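Plikstead want to ban away fans from the Bodville derby again, after six of ours lit flares behind the goal in September and a steward lost his hat. The club calls this a security measure. I call it a way of getting a quiet Friday night.

I have been going for years, and the worst thing anyone has thrown near me was a pie. Good pie, too. 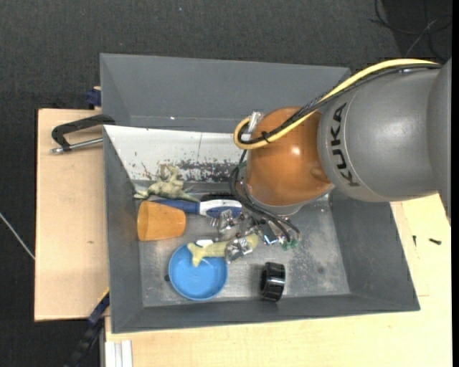

Punish the six, by all means. Take their season tickets, send their mothers a letter. But Maricica Stoica, who has sat in the same seat through 2 relegations and a merger, has never lit anything stronger than a birthday candle, and she is banned as well.

A derby with one set of supporters is a training session with dearer parking. Plikstead lost the last one 3-0, mind you - I can see why they'd want fewer witnesses.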